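Three Days Back in Tollen
Jul 24, 2021

I lived in Tollen for 2 years when I was a student, and I told everybody afterwards that it was a gray and boring town. My sister heard this story so often that she asked me why I never went back to check. So in March I took the slow train from Plasanitz, which needs 4 hours, and I stayed for 3 nights.

The train follows the river most of the way. I remembered only factories, but there are also orchards and small stations with painted benches. I was a little ashamed that I had forgotten them. 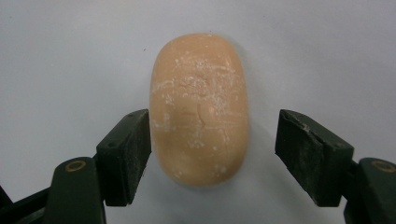 My room was in the Votetti guesthouse, on the street behind the old brewery. In my student time this house was closed and had pigeons in the attic. Now it has a narrow staircase, a kitchen for the guests and a landlady who speaks very quickly. I like places where small things are simple. A plain oval bar of soap, peach-colored and a bit scuffed with white, pleases me more than ten little bottles with a perfume I did not choose. The bed was hard, but I slept well, and the church bell did not ring before seven.

The open day at the mill

The second day was the open day of the Bainbridge mill, and it was the real reason for my dates. The mill stands on the north bank and has some 600 visitors on such a day, as the woman at the entrance told me. We were taken in small groups up to the grain floor. The guide stopped the big wheel and let us hear how quiet the building becomes, and then he started it again. The whole floor was shaking under my shoes.

After the tour there was bean soup in the yard. I sat next to an old couple who had worked there and who corrected the guide's story in low voices.
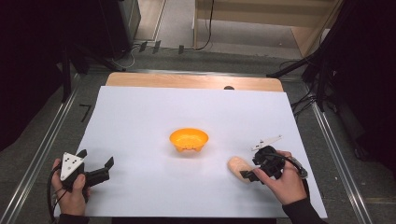 Walking to the upper town

The last day I walked up to my old dormitory. The path is steep, and after rain I would not recommend it with smooth soles. The building has new windows. I stood across the road for a while and tried to find my own window, and I am not sure that I chose the correct one.

From the top one sees both bridges and the hills behind Plasanitz. I must have seen this view every morning for two years, and I never mentioned it to anyone.
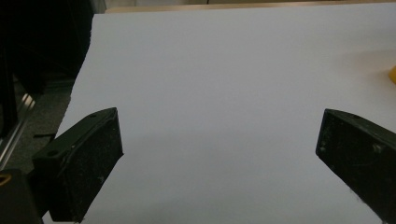
Practical notes

The slow train runs in the morning and in the late afternoon. Buy the ticket at the station, the driver does not sell it. The guesthouse takes cash only. For the mill you should write to them before you come, the groups are small and the places go fast.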